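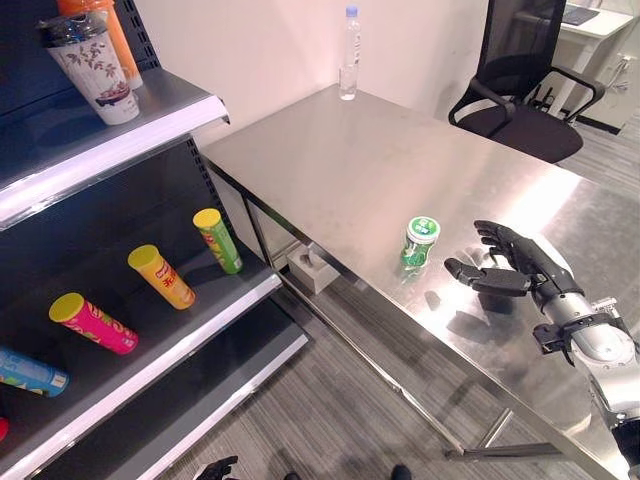
The snack corner on the second floor of the Alonel building is open again after being moved out of the hallway and into the room next to the print station. The new setup went into use in April and is open to tenants from 7:30 a.m. until the building closes.

The old corner was two folding tables and a wire rack beside the elevator. The building's fire inspection last fall found that the rack narrowed the hallway, and tenants were given until spring to find another place for it. Josefina Medina, who manages the building, offered the former meeting room at no extra rent. The tenants' association paid for the rest out of its shared fund. The total was $1,876, and $866 of that went to the shelving.

The shelving is a store-type unit, dark with white front edges and a slotted back panel. It came from Wukitz, a dealer in used shop fittings, which had taken it out of a closed convenience store. Medina said a new unit of the same width would have cost more than the association wanted to spend, and the shelf heights on this one can be changed without tools.

Next to it is a large stainless steel table for people who want to eat or sort a delivery on the spot. It was already in the building and had been in storage.

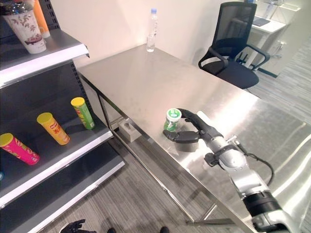

Most of the stock comes from Fudville, a wholesaler that delivers every other week. The order covers canned snacks, bottled drinks and a few single-serving items. Some of the cans are imported and have labels in Chinese, which has led to requests for a printed list of what is in them. Mirta Paredes, who places the order, said a list in English with ingredients and allergens will be taped to the side of the shelving once the supplier sends the last of the sheets.

"People ask me what the yellow one is, and I have to go and look it up too," Paredes said.

Prices have not changed with the move. Payment is by a code posted at the door or in cash in the box, and tenants can also run a monthly tab through the front office. In the first month 24 tenants signed up for a tab. The association made 130 sales in the first week, by Paredes's count, compared with 88 in the last full week in the hallway.

Cups are still being worked out. Several tenants have been leaving their own cups and tumblers on the top shelf, where they take up space meant for drinks. Danai Sfakianakis, who rents an office down the hall and helps with restocking, has asked that personal cups go back to people's desks at the end of the day. A separate shelf for them was discussed and put off until the fall.

Sfakianakis also asked people to put cans back upright. The round ones are easy to knock over when someone reaches past them for something at the back, and they roll once they are on their sides. She would like to add a low divider between the rows and has written to Wukitz for a price. 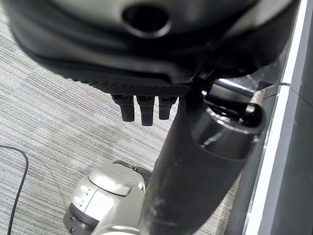

The floor drew more comment than the shelves. The room kept its gray carpet, and some tenants had wanted tile before any food was brought in. Medina got one quote for tile and turned it down. The carpet will be cleaned twice a year instead, and drinks that are opened in the room should have a lid on them. Crumbs under the table are to be vacuumed by the regular evening crew, Painemal, which added the room to its rounds without changing its monthly fee.

Endang Jugah, whose office shares a wall with the room, had raised the question of noise before the move. She said it has been less of a problem than she expected, apart from chairs bumping the metal table early in the morning. Felt strips have been ordered for the chair arms.

Empty bottles should go in the recycling bin by the print station and should not be left on the table. Large deliveries can be unpacked in the room before 9 a.m. but have to be cleared by then.

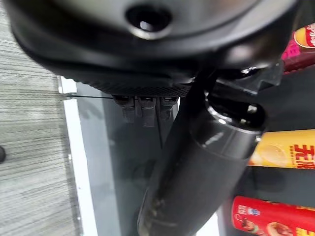

Gray carpet in the second-floor room at Alonel. The building will keep it for now.

The hallway by the elevator has been repainted where the wire rack stood, and the rack was given to a tenant on the first floor. Nélida Pereyra of the tenants' association is collecting suggestions for the summer order, including cold drinks if a small refrigerator can be found. Notes can be left at the front office or in the payment box through the end of the month.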